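Trusis Fridge Set: README

March, by the Kunditwood chores group

Trusis is a set of simulated kitchen runs in which a two-armed robot is asked to deal with a refrigerator. We put it together to answer a narrow question for ourselves: can the controllers we already have be left alone with an ordinary household door? At the moment the answer is no, and most of this file is about what the data does and does not tell you on the way to that answer.

The set holds 1,654 episodes. Everything in it is rendered. There are no real kitchens here and no real fridges, and nothing in the set should be quoted as evidence about a robot in someone's home.

## Why a fridge door

We started with a list of jobs people say they would hand over if they could. Fetching something from the fridge came up often. It sounds like one job and is several: get to the appliance, find the handle, close the fingers round it, pull along a curve, stop before the door hits something, and then do whatever the door was opened for. If the first part goes wrong the rest does not matter.

A handle is also a fair test because it is long and thin. Being a little off in one direction costs nothing. Being a little off in the other means the fingers close on air or push against the door. The wrist view is where most of this gets decided, and it is a poor view for a person to judge from. You get large flat areas of colour, a grey bar or two, and the gripper itself in the way.
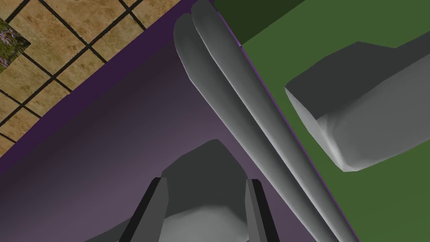
## What is in each episode

- Pictures from a head view and from the wrist, kept in separate folders
- Joint positions for both arms
- Gripper opening, one value per side
- A one-line task text, such as "open the fridge"
- An outcome mark, set by the simulator and not by hand

The head and wrist pictures are saved against the same clock. If you resample one, resample the other. Early users at Keltport trained on a shifted copy for two weeks before they spotted it, and their results from that period should be ignored.

Joint values are in radians. Gripper opening is stored from 0 to 1, where 1 is fully open. The task text is in English only.

## The room

The kitchen was built once and then varied. Colours and wall finishes change between groups of episodes, and so do the pictures on the walls. Some fridges are plain and some have magnets on the door. We kept the magnets in because real doors have them, and because an early version of our handle finder was drawn to anything small with a strong edge.

Views are tilted on purpose. A controller that only works when the fridge stands upright in the picture has learned something about the picture and very little about fridges. The head view can lean a long way over, so please do not straighten it before training unless you are going to do the same thing at run time.
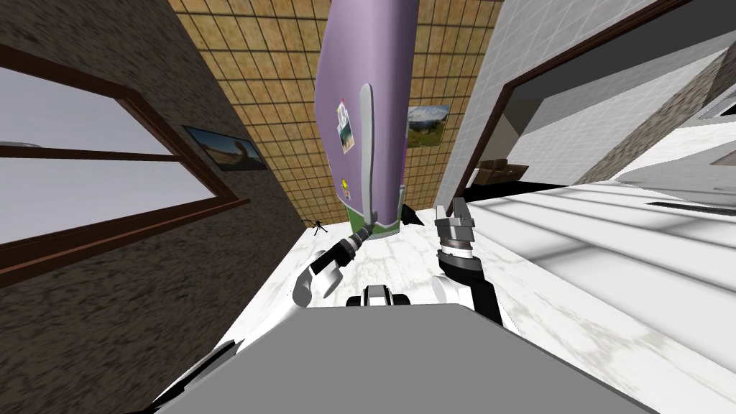
Room layouts were split before training and test sets were drawn, so a layout seen in training does not turn up in the test set. There are 16 layouts in all. The test set has 200 episodes and has not changed since the first release. If you report a number, report it on those 200 and say which version of the loader you used.

## How far the machines get

We ran two controllers. The first is the Esfahani planner, which works out a path from known shapes and follows it. The second is a learned policy trained on the rest of this set.

The planner is good at reaching and bad at surprises. Give it the true position of the handle and it does well. Make it find the handle from the wrist view and it slows down, hesitates and often picks the wrong edge. The learned policy is quicker and looks more natural, but when it misses it tends to repeat the same miss until time runs out.

Neither of them knows when to give up. A person who can't get hold of a handle shifts their feet and tries again from somewhere else. We would like to see that behaviour before we talk about homes at all. 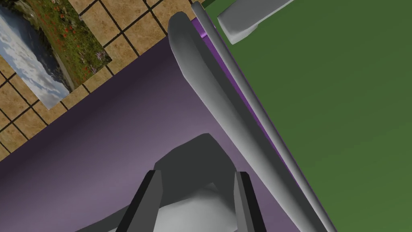 Kunditwood chores group

We are asked fairly often whether a better gripper would fix this. It might help a bit. Looking through failed runs, we think the larger problem is knowing where the fingers are in relation to the bar during the last part of the approach, when the hand hides much of what it is reaching for. A second wrist view would be the cheapest thing to try — we have not done it yet.

Shop-floor work is a different matter. A cabinet in a workshop stays where it was put and can be measured beforehand, and the planner would probably cope with that today. The difficulty with kitchens is that each one is different and nobody is going to measure it for you.

## Known problems

1. Contact between fingers and handle is stiffer than it should be. Light touches can look like firm ones in the joint data.
2. In 8 episodes the outcome mark is wrong. They are listed in the errata file and the loader skips them by default.
3. Light is soft and even in the wrist views we have checked. Do not expect a policy trained on them to cope with glare from a real window.
4. The robot's own body takes up a good deal of the head view. Cropping it out also loses part of the arms. 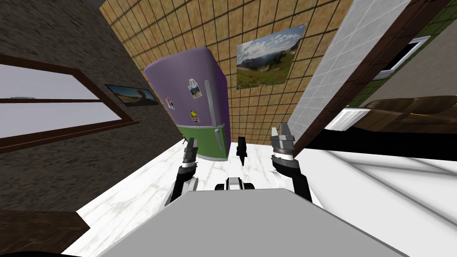 The task text is thinner than we would like. Most lines are short commands, and several say the same thing in slightly different words. Anyone working on language should treat it as a label and write their own text on top.

We also have no people in the set, and no pets or children. A controller that scores well here has been shown an empty house. That is a long way from a weekday breakfast, and it should not be used near anyone on the strength of these results.

## Using the set

Unpack the archive, point the loader at the top folder and run the check script before anything else. It takes a few minutes and will tell you if any files are missing. Please keep the folder names as they are, as the split files depend on them.

Corrections are welcome, especially to outcome marks. Send the episode number and a sentence on what you think went wrong.

Contact: the Trusis desk, Kunditwood | © Kunditwood chores group | Back to top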